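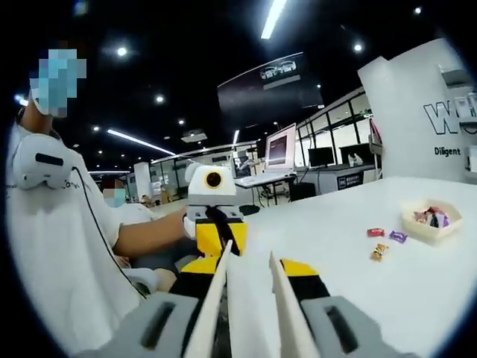
Florante Maglaya has been repairing upholstery and old chairs in Terthorpe for 32 years, and he still begins every job by sitting down. He asked me to sit too, and for the first minutes he did not speak of himself but of my back, which he said was leaning to the left. Then he spoke of color. Most customers, he told me, are afraid of it. They bring him a good chair and ask for gray or beige, and he tries to move them a little. "Look at white and yellow together," he said. "It is a morning combination. You put a black strap on the yellow and now it is serious also." He used this same idea, yellow cloth with one black band down the middle, for a reading chair that he finished in February, and the owner has already asked for a second one.

He learned the work from an uncle in the Moser district, in a shop so narrow that a sofa had to go in by the window. The uncle paid him very little and corrected him very much. "He would open my whole seam with one pull," Maglaya said. "If it opened, it was not a seam. I was angry for 3 years. After that I was pulling the seams of other people."

I asked him what has changed in the trade, and he answered with foam. When he started, many chairs which came to him were filled with horsehair, and you could wash it, pull it apart by hand and put it back. Foam becomes powder. He keeps a jar of this powder on a shelf to show to people who ask why the price is so high. The frames also changed. Some newer ones are held by staples only, and he refuses them – politely, he says, but his wife has another opinion about how polite.

For a full armchair he charges by the hour and not by the piece. The longest one took him 53 hours. It was a wing chair from the old Wiltard hotel, and under the fabric he found four other fabrics, one over the other. He saved a square of each. "The green was the best one," he said. "Somebody covered the green with brown. I would like to meet this person."

We stopped for some time to have coffee, and the talk went to his students. He teaches an evening course now, and on Saturday a longer class for those who have their own chair to finish. He does not let them touch a hammer in the first lesson. They sort tacks and buttons by size and learn the names. Some do not come back after that, and he does not call them.

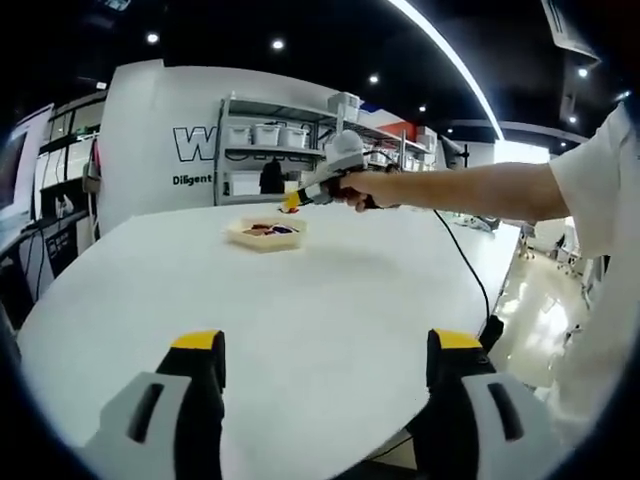 A class, and then a shop again

The course began when the Dusora mill closed and he bought 300 meters of their last wool. It was too much for one man. He thought that if he taught people, they would use the wool, and at least this part of the plan was correct. Several former students now take small jobs of their own, mostly dining chairs, and they telephone him when a corner does not lie flat. A corner, he says, is always cut too early. You should pin it, go and eat something, and cut it when you are back.

He is not sure who will have the shop after him. His daughter sews better than he does but she prefers curtains. "Curtains!" he said, and looked at the ceiling for a while. Then he admitted that hers hang very well.

Before I left he gave me one piece of advice for my own kitchen chairs, which I had described to him with some shame. Do not put new fabric over the old one. Take out every tack, even the ones that you cannot see from outside, and keep the old cover, for it is the only pattern you will have.
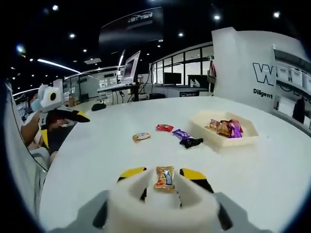 Wrapped candies on the white table.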